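Who Gets the Lab: Authorship and Promotion at Prandville
Final report, Higher Education Policy seminar
Maritza Condori

My question was simple enough to fit on a sticky note, where it lived until February. When a department at Prandville puts someone up for promotion, does it matter whether that person's papers list them first or somewhere in the polite middle?

The data came from Villca, the university's public staff directory, which holds 3,004 profiles. Four of them turned out to be meeting rooms. That left 3,000 people, of whom 116 had been promoted in the period I looked at and had a full publication list online. I read all 116 lists. I do not recommend it as a hobby.

I coded each paper by author position and field, then sorted the results in Iltix, a spreadsheet program the library pays for and only the library likes.
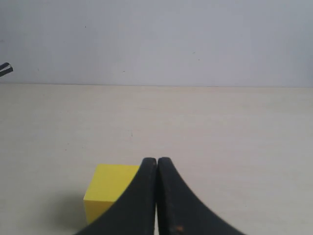
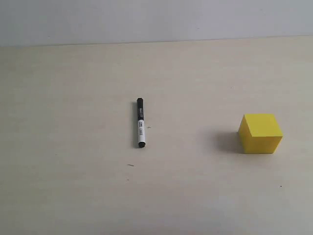
Tabletop views, engineering building.

In the humanities, author order told me almost nothing. Most people there write alone, and so come first by default. In engineering and the lab sciences, the promoted staff had more first and last positions than middle ones. Women in my sample had more middle positions than men did, including on papers from groups they had helped set up. I can't say from a list of names who did the work. Neither, I suspect, can the promotion panel, but it has to vote anyway.

I also asked for the scoring guide used by panels. The personnel office sent me a link to Rollska, the internal forms system, which asked for a staff login. I wrote back. They sent the link again, this time in bold.

The main weakness of this study is that I only saw people who were promoted. Those who were turned down, or never applied, leave no trace in a directory. A better version would start with applications, and would need someone with a staff login.

Coding sheet and field list are in Appendix A.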